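Recording a chore so a robot can learn it: the detergent drawer

Posted July 2025 by Zulema Maldonado

If you have been following the Clovus household set, you know the drill by now. A person does a chore by hand with a camera on their head, the video gets cut into steps, and a policy learns from the steps before anyone lets it near an arm. You also know that the chores get less glamorous as the list gets longer. We did the folding. We did the cups. We are now at the part of the washing machine most people last opened on purpose when they moved in.

The drawer is a very good teaching task, though. It has a pull, a hidden catch, a carry and a wash, and it punishes anyone who grabs first and looks later. Robots do this, and so did I for most of my first session.

What you need

A head camera, charged. A front loader with a removable drawer. A sink within a short walk. A rag. An old toothbrush if you plan to record the scrubbing as well. No gloves, please: the hand tracker loses the knuckles. Leave the residue where it is until you are recording. A drawer cleaned the night before teaches the model that drawers are clean, and it will find out otherwise soon enough.

Step 1. Set the camera for your hands

Tilt it down further than feels reasonable. Stand the way you normally stand at the machine, reach for the drawer, and check the preview. Both hands should show, along with whatever they are about to touch. Most rejected clips are long, beautifully lit studies of a wall.

Step 2. Open and hold

Pull the drawer out until it stops. Don't yank. Get your left hand under the front panel with the thumb over the top, so the weight is carried before you touch the catch. Pause there for a slow count of 3. The pause feels silly and you will want to skip it. The segmenter uses it to find the end of the pull, and without it you get one long smear labeled "open drawer, maybe."

Step 3. Press the release

On this model you press the blue insert in the middle compartment. Put the right index finger on it and push straight down, keeping the other fingers curled out of the way. 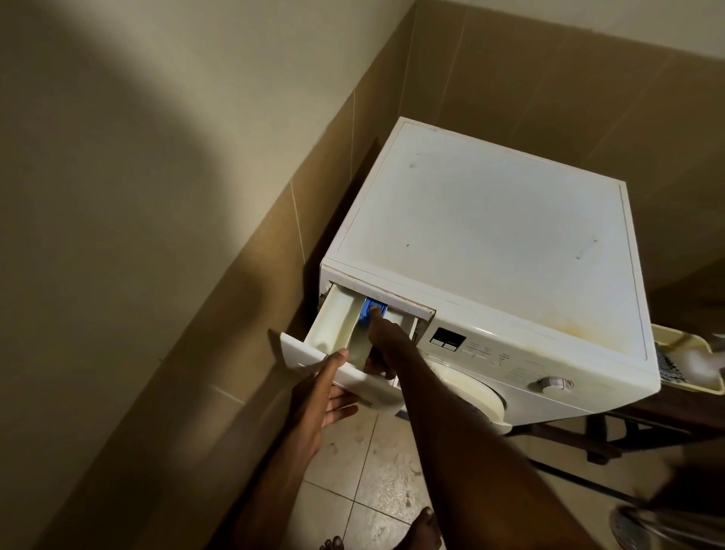 Left hand supports the front panel, right index finger presses the blue insert.

Keep pressing while the left hand draws the drawer toward you. These two motions have to overlap. If you press, let go, and then pull, you have recorded a failure, which is fine as long as you tag it as one. Pylyp Derkach, who maintains our labels, would like it known that "oops" is not in the tag list and never will be. Use "release_failed."

Other machines hide the catch elsewhere or put a lever at the back. Write down which kind you have in the session notes. The model can't guess, and neither can Pylyp.

Step 4. Carry it to the sink

Move at your usual speed. People slow down here and walk like they are delivering a crown. Look where you are going for the first half of the trip, then look at the basin, and keep the drawer low enough to stay in view. Set it down lengthwise with the compartments facing up.

Step 5. Hold and let go, on purpose

Keep the left hand on the side wall and open the right hand fully before you reach for the next thing. A spread hand is the clearest "I am holding nothing" you can give the tracker.

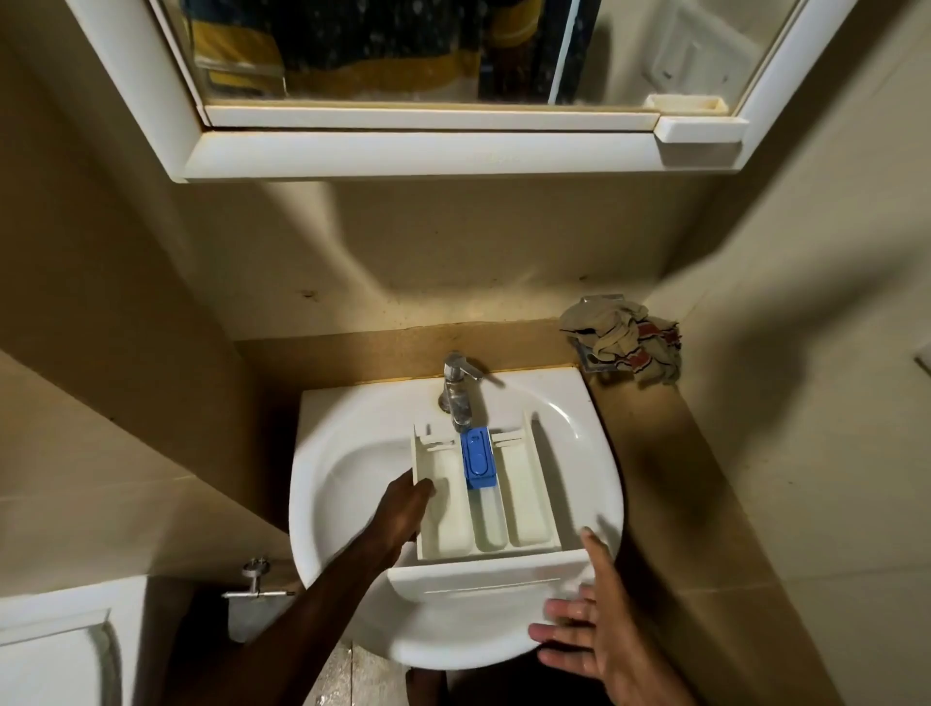
If you go straight from one grip to the next, the labels run together and the policy ends up believing that faucets are a part of drawers. Ours believed this for all of last September. It was very committed.

From here, carry on with the wash if that is your assignment. Run the faucet gently, work on one compartment at a time, and turn the drawer over only once. Flipping it back and forth gives the tracker fits.

Step 6. Put it back

Record this as a separate clip. Line up the drawer with the opening, slide it in level, and push until it seats. Never play the removal backward and call it an insertion. Someone tried it, the upload went through, and we spent a week wondering why the arm kept approaching the machine in reverse.

How many takes

For the Godoy arm we used 141 demonstrations, of which 84 survived review. The rest went to walls, sleeves and one very long phone call. We have room for 400, so if you have a drawer and a free hour, you know where the upload page is.

Name each file with the machine type, the step and the take number, in that order. Spaces in file names will be returned to you with a note.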